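Section 4. Setting Up the Small Parts Return Station

4.1 Purpose

This section explains how to prepare a return station for small parts and loose hardware at a Bindthorpe lending workshop. It applies to the Hostthorpe and Brallulholm branches. Branches with a staffed counter should follow Section 5 instead.

4.2 Before You Begin

Choose a table that stands level and does not rock when leaned upon. The table must be within reach of the returns desk but clear of the main door. You will need:

One open-top bin
One pad of return slips (form 349)
2 pens
The branch logbook
A soft brush and a dry cloth

Note: Slips from the earlier Csonka system are no longer accepted. Please recycle any that remain in the drawer.

4.3 Placing the Bin

1. Clear the table and wipe it with the dry cloth.

2. Set the bin down with its long side facing the person returning items. Leave a hand's width between the bin and the table edge.

3. Press lightly on each corner. If the bin tips, move it farther in.

4. Place the return slips to the right of the bin and the logbook behind them.

5. Post the notice "Returns — Small Parts Only" at eye level on the nearest wall.

Caution: Do not lift a loaded bin by one side. Empty it first, or ask a second person to help.

4.4 Accepting Returns

1. Ask the member to complete a slip for each borrowed set. The set number is printed on the lid of its case.

2. Check that the name on the slip matches the name in the logbook.

3. Have the member place the parts in the bin by hand. Parts must not be dropped or poured.

4. Sign the slip and file it under the member's last name.

Items with blades or exposed points are to be handed directly to the desk. Batteries are never placed in the bin.

4.5 Sorting and Cleaning

Sorting takes place after closing, at 5:30 p.m. Bins that have been in service for some time will show scratches and scuffs. These do not affect use, and a bin should be replaced only if it is cracked or no longer sits flat.

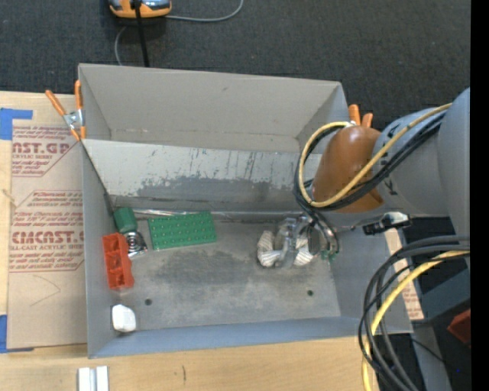 1. Remove larger items first and return them to their cases.

2. Sort the remaining parts by set number. Where the set is not known, place the part in the "Unmatched" drawer and enter it in the logbook.

3. Brush out the bin, working from the corners toward the middle.

4. Initial the closing line in the logbook.

Unmatched parts are kept for 17 days. After that time they may be added to the spares shelf with the approval of the branch lead.

4.6 Questions and Corrections

Questions about loans and slips should be sent to Csenge Kerekes at the Hostthorpe branch. Requests for new bins go to Waltraud Holzer, using the supply form in Appendix B. Please allow for slower delivery in July.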